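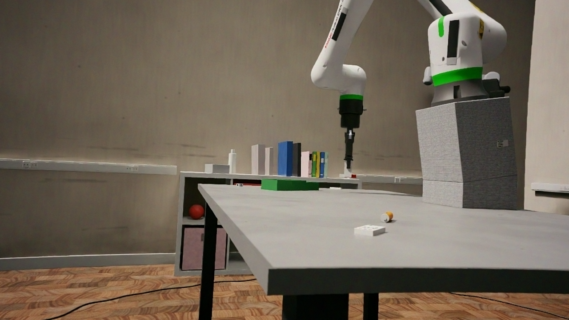

Grey table and pedestal, with warning label at right.

4.2 Levelling the Cumby workbench

Caution: Keep fingers clear of the leg sockets while the bench is being lowered.

1. Set the bench in its final position, at least 50 cm from the wall.
2. Loosen the lock nut on each foot with a 17 mm spanner.
3. Lay a spirit level along the front rail. Turn the front feet until the bubble is centred.
4. Repeat along both side rails.
5. Tighten the lock nuts to 20 N·m.

Note: On carpet, fit the wide feet from the Pleden accessory pack. Check the level again after a week and readjust if needed.

Maximum evenly spread load is 190 kg. Do not stand on the bench or use it as a sawhorse.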